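In Praise of the Plain Black Curtain

By Indira Gounder

Every August the same row at the Bisenham hall. What goes behind the stall. Last year it was a printed banner, over 100 quid, date on it, so now it lives in a tube behind my boiler and will never be seen again. The year before, balloons. Don't get me started on balloons.

My view, and I'll keep it short as I've a bus to catch: buy black cloth and hang it up. Cut your letters out of foam. Done.

Foam letters go in a shoebox. They come out again next time and spell something else. A banner says one thing forever. And kids like them, grown ups like them, they look like somebody made an effort. Pastels on black especially. Peach, lilac, pale green, a bit of pink. You'd never put those on a white wall, they'd vanish.

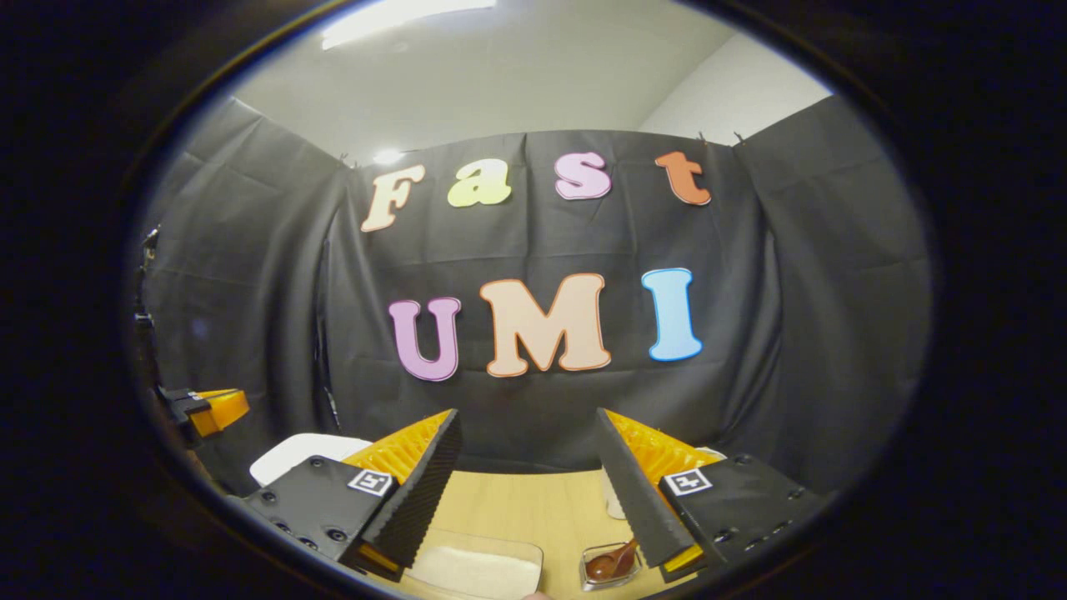 Do you need to iron the curtains first? A quick steam if you have time, otherwise hang them the night before and leave them alone.

Dineo Gumede disagrees with me about creases and we've agreed to stop talking about it. She thinks a wrinkled backdrop looks like a bedsheet. I think people read the letters and dont look at the folds. Folds are what cloth does. A thin contrasting outline on each letter does more for you than an hour with the iron, because it gives the eye an edge to hold on to.

Clips, then. Small ones. People use far too many, 13 along one rail I saw once, like a washing line in a gale. Let it hang. And mix your capitals and small letters if you fancy it, make one letter much bigger than its neighbours, tilt one. Dead straight rows look like a shop that sells printer ink.

What I can't stand is the idea that proper means printed. Nobuhle Ndlovu got a quote for a pop-up wall with lights in it and teh price would have fed all of us lunch for a week. For a word on a wall! Get the cloth. Keep the shoebox dry.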